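Sesico Research Laboratory
Vacancies and participation

Call for participants: handling of cloth in domestic settings (Arness study, second phase)

Published Monday, February 18, 2019

The Sesico Research Laboratory invites applications from adults who wish to take part in the second phase of the Arness study. The study examines how people pick up, turn and fold garments on soft surfaces, and whether records of that work made with a hand-held gripper can be used to train a robot to carry out the same tasks. It is directed by Gaëtan Hervieu. Day-to-day supervision of sessions is the responsibility of Lionel Courtois, to whom all enquiries should be addressed.

Background

Cloth remains difficult for robots. A garment has no fixed shape, and the surface beneath it may move as well. Much published work has used a flat, hard table, on which a shirt can be flattened with little effort. Beds are less convenient. The mattress gives under the hand, the sheet wrinkles with the garment, and a gripper that presses too firmly will take hold of both.

In the first phase, participants recorded 2620 attempts at folding single garments. Models trained on recordings made at a bed performed better on beds than models trained on table recordings alone, including where the sheet was of a colour the model had not met before. The result was weaker for dark garments and for garments that began in a heap. The second phase has been designed to address both cases.

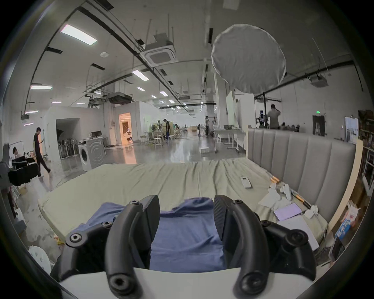
Participants in the second phase will work through a set of short tasks with garments of different weights and colours. Each task begins from a starting state set by the session supervisor and ends when the participant judges it complete. Failed attempts are kept and marked as such. Applicants should understand that the laboratory has no interest in speed, and that an attempt in which the cloth slips and is picked up again is of as much use to the study as one completed at the first try.

Some of the tasks require small household objects to be left on the bed while the garment is handled. Participants will be asked to work near these objects without moving them unless the written instructions say otherwise.

What participation involves

Each participant will attend four sessions at the laboratory's Royer site, on separate days. A session includes three periods of recorded work with a rest between them. Training in the use of the gripper is given at the start of the first session, and the recordings made during training are discarded.

The work is carried out in a shared open-plan room. Other staff will be present and may walk through the area during recording. Participants who would find this distracting should raise the matter with Lionel Courtois before accepting a place.

Who may apply

We are seeking 38 participants. Applicants must be aged 18 or over, able to stand and lean over a bed for short periods, and able to open and close a hand grip repeatedly without discomfort. Spectacles and contact lenses may be worn. Left-handed applicants were few in the first phase and are particularly encouraged to apply. No experience of robotics is required.

Persons who took part in the first phase may apply again, but places will be offered first to new applicants. Employees of Sesico and of the partner firm Ratitz are not eligible, nor are members of their households.

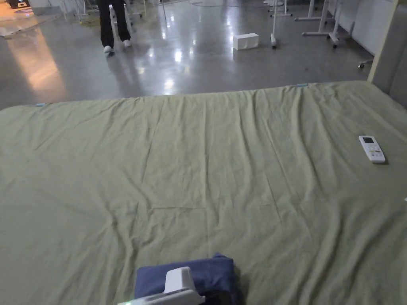 Payment and expenses

Participants are paid a fixed sum for each session attended, at the rate stated in the consent form. Payment does not depend on the number of attempts completed or on their outcome. Reasonable travel costs to and from the Royer site will be refunded on presentation of receipts. A participant who withdraws part of the way through a session will be paid for that session in full.

Recordings and personal data

Recordings consist of video and of the movements of the gripper. Sound is not recorded. Faces that appear in the video are blurred before the material is passed to the research team, and names are stored separately from all recordings. Participants may ask for their recordings to be deleted at any time until the data set is closed. After that date individual recordings can no longer be withdrawn from models already trained. The study protocol was approved by the laboratory's ethics panel in January.

How to apply

Applications should be made on the form available from the Royer reception desk or by post from the laboratory. Applicants should state their preferred hand, the weekdays on which they are available and any condition affecting the hands, wrists or back. Completed forms should be marked "Arness, phase two" and returned to Lionel Courtois.

Applicants selected for the study will receive the consent form and a proposed timetable by letter. Those not selected will be placed on a reserve list unless they ask to be removed from it.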